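Kostent training football, size 5

I bought two of these in September for our under-13s at Gavholm, and they have had a full autumn of use on grass and the old astro pitch. The weight is right and the flight is true, even on long passes. 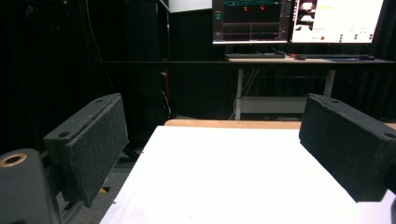 White tabletop, speckled black pads.

Air is the weak point. Both balls need a top-up after almost 20 days, and the valve is stiff. The panels have scuffed but none has lifted. At 15 pounds each I would buy them again for training, though I'd want something better for matches.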